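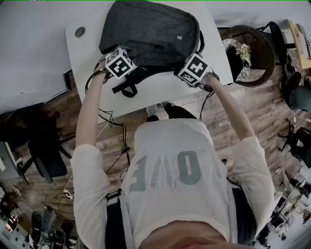 The Allowance

The Manole Ferry Authority permitted each departing resident one bag. The rule had been adopted in March, when the last of the upper villages was listed for clearance, and it was printed on the reverse of every ticket in letters large enough to be read without glasses. One bag, to be carried by the passenger, its contents to be declared at the Flodar office before boarding.

Willy Vanhove had served as declarations officer at Flodar for 4 years. His duties were set out in a binder. He was to receive the passenger, record the name and village, enter the contents of the bag on the form, and apply the stamp. He was not required to look inside unless the declaration gave cause, and in the period under review it had given cause five times.

On the morning of the final sailing, Jailson Toledo of Sutik presented himself at the counter with a fabric bag and a form on which he had written a single word. The word was "water."

Mr. Vanhove informed him that liquids were carried at the passenger's own risk. Mr. Toledo said that he understood. Mr. Vanhove then asked the purpose of the water, a question for which the form provided a line, and Mr. Toledo replied that it came from the well behind his mother's house, and that by autumn the well would be under the reservoir with everything else.

"Then it will be the same water," said Mr. Vanhove.

Mr. Toledo considered this. He said that the reservoir would hold the water of the river, the rain and all the other wells, and that he did not dispute the engineering. He had filled one bottle before the pump was taken away. His mother had asked for it. She had gone ahead to the new housing at Grolel and had written to say that the tea there was wrong.

There was a fee of 450 for undeclared goods and no fee for declared ones. Mr. Vanhove entered the word on the register beneath those of the other passengers from Sutik, who had declared blankets, a clock, school certificates and a quantity of seed. He applied the stamp. The ink was low and he applied it again.

Regulations required the office to close one hour before departure. At the appointed time Mr. Vanhove locked the cash drawer, took down the notice of fares and placed the binder in a crate addressed to the Authority. He had himself been assigned a room at Grolel and held a ticket for the same boat. It occurred to him that he had not completed a form.

He took one from the stack. He wrote his name and, after some delay, his village, which had been cleared in the first year and no longer appeared on the Authority's list. Under contents he wrote shirts, a razor, two books. The line for purpose he left empty, and he stamped it all the same.

The boat left on time. Mr. Toledo sat on the port side with the bag upright between his feet, and moved it a little so that the officer could sit down.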